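Shopping lessons for machines

Azra Begović runs field collection at Movum, which gathers recordings of ordinary tasks and prepares them for firms training robots. Her current project, Prurncombe, is about supermarket shopping. When we spoke she was going through a batch from the freezer aisle.

"People think we write rules," she says. "We don't write any. We record someone doing the job from their own point of view, and the system learns from that."

Pouches are a favourite of hers. They bend and slide, and two with the same label never sit quite the same way in the hand.

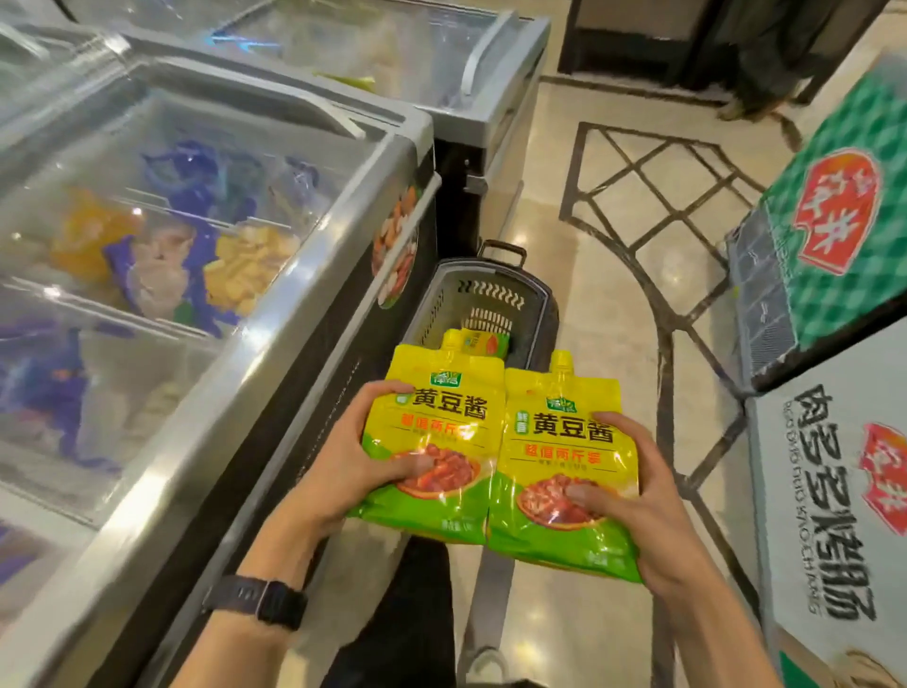 Why not just use a simulator?

Simulators are cheap and good for rigid things such as boxes and tins, but soft packaging full of sauce is hard to model well, so Movum uses real shops and real goods for that part.

Each recorder works in sessions of up to 80 minutes. Begović asks them to shop at their normal pace and to leave their mistakes in. "If you drop a bag, pick it up and carry on. I want the picking up as well."

The early recordings, made in February, were too tidy. Recorders had been given a script, and it showed. She threw out the script and now hands over a short list of goods.

Packing is the part she would like more of. Putting one thing into a basket is simple enough, she says, but the next has to go beside it or on top, and the hands do a lot of small work to make it fit. 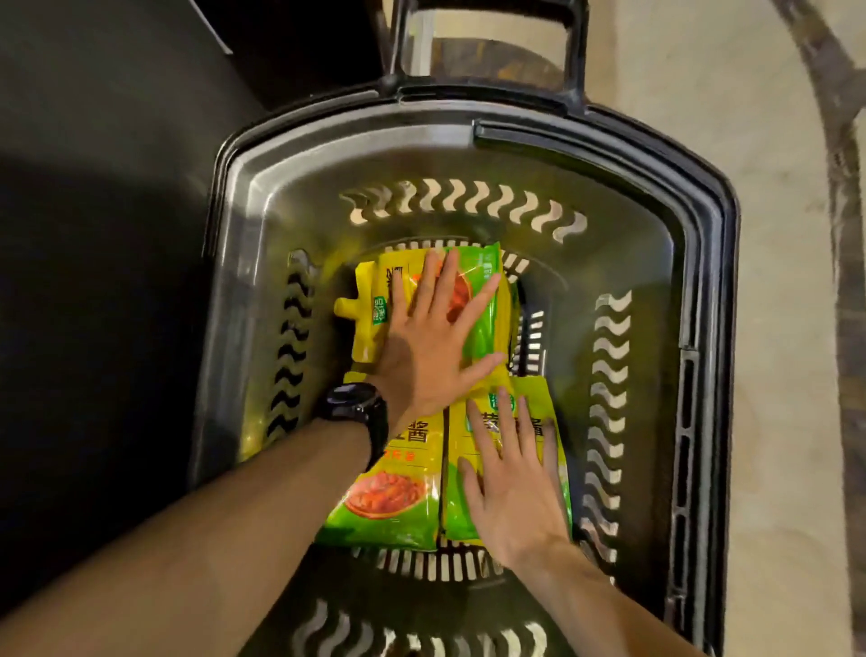 "You push, you feel it give, and you stop," she says. "The camera gets the push. It doesn't get the feel. We've tried gloves with sensors from Fledon, but people moved differently in them, so for now we do without."

Labelling takes longer than recording. At least 2 people mark where each action starts and ends, and Begović settles the ones they disagree on. She still does that herself, usually in the mornings.

Contact the editor | © Abbasi 2024 | Back to top
4 comments | 3 shares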